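Störungsmeldung - Kundenservice Weltura
Betreff: Bestellbestätigung ohne Artikelbilder, Kategorie Kochgeschirr
Eingang: 30. März 2022
Bearbeitung: Soledad Alvarado
Status: in Prüfung

Der meldende Händler Clendero teilt mit, dass in den Bestellbestätigungen der Kategorie Kochgeschirr die Bilder fehlen und der Gesamtbetrag ohne Versandkosten ausgewiesen wird. Betroffen sind nach Auswertung des Versandprotokolls 1.196 Nachrichten.
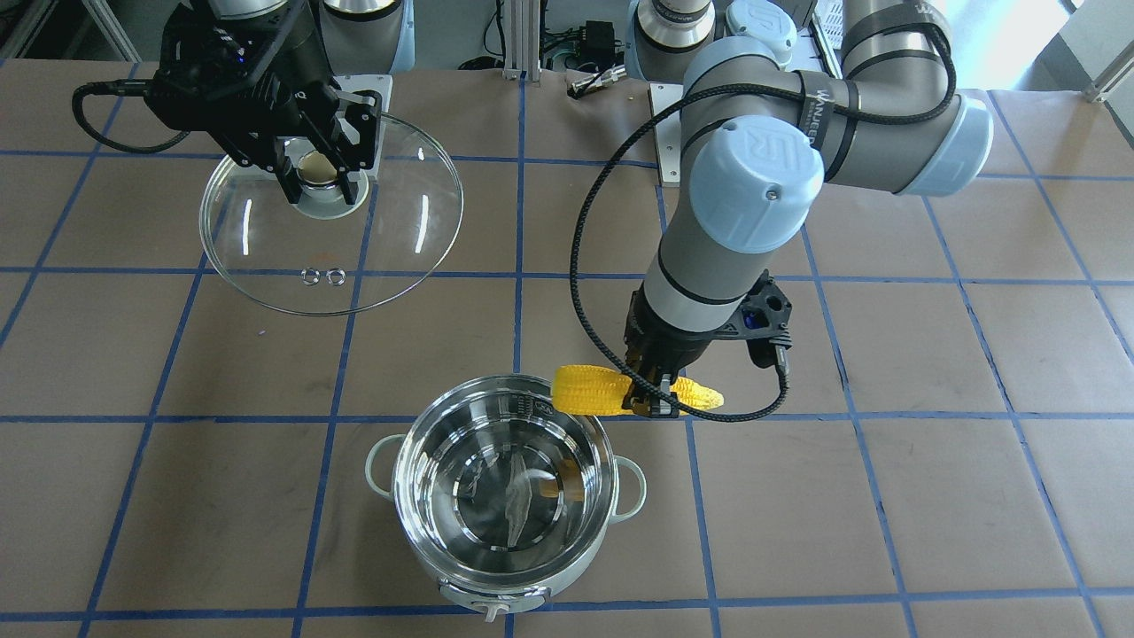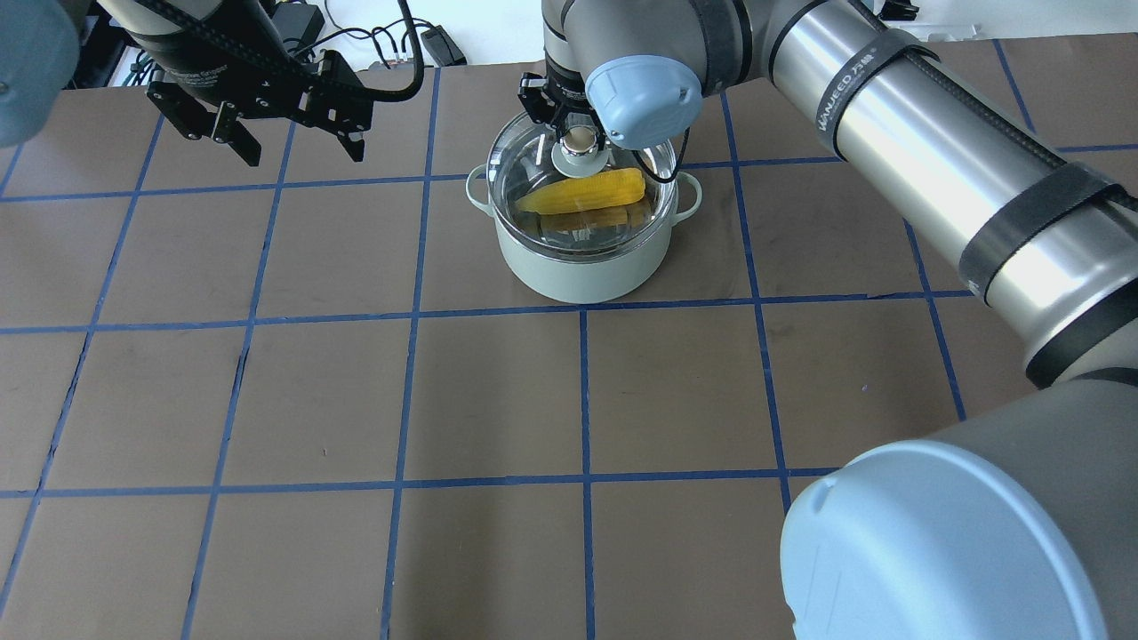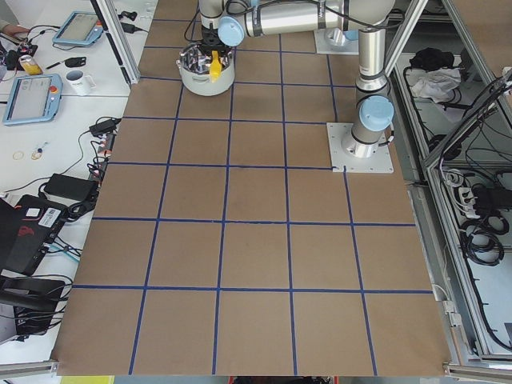 Kochtöpfe.

Emiliano Nava: Die fehlenden Versandkosten haben für uns Vorrang. Bei 92 Bestellungen haben Kunden den zu niedrigen Betrag überwiesen, die Differenz wird derzeit von Hand nachgefordert. Bitte teilen Sie mit, ob bereits versandte Bestätigungen korrigiert werden können.

Ergebnis der Prüfung: Die Vorlage verweist nach der Umstellung auf das Modul Brukel auf ein Preisfeld, das vor der Versandberechnung befüllt wird. Die Bildpfade werden aus demselben Datensatz gelesen und bleiben leer, wenn die Abfrage länger als 10 Sekunden dauert.

Maßnahmen:
Preisfeld in der Vorlage auf den Endbetrag umgestellt.
Zeitgrenze der Abfrage auf 30 Sekunden angehoben.
Testbestellung über das Lager Valdovinos ausgelöst - Betrag korrekt, Bilder vorhanden.

Eine nachträgliche Änderung versandter Nachrichten ist technisch nicht möglich. Korrigierte Bestätigungen können auf schriftlichen Antrag des Händlers gesammelt verschickt werden; der Antrag muss Bestellnummern und gewünschten Absender enthalten. Die Meldung bleibt bis zur Abrechnung im April geöffnet.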